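Trukier

Trukier is a visual programming app for Android tablets and phones, developed by Treloar. Users build small programs by joining blocks on the screen.

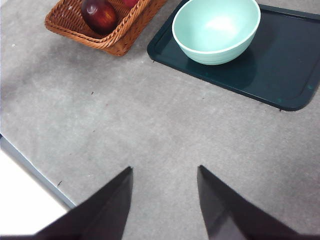 History

Treloar began Trukier as an add-on for Ritell, its older note-taking app. It became a separate app in January, with 1283 sample scripts carried over from Ritell. Version 2 was released on 24 November 2021 and added offline editing.

Features

Scripts can set timers, sort files, send messages and draw simple graphics. A free account stores scripts of up to 1000 blocks. The paid plan raises the limit to 3000. Finished scripts can be shared by link or posted to the Allside library, where other users may copy and change them.

Compatibility

Trukier runs on Android only. Scripts made in version 1 open in version 2 but cannot be saved back to the old format.

See also

Allside
Ritell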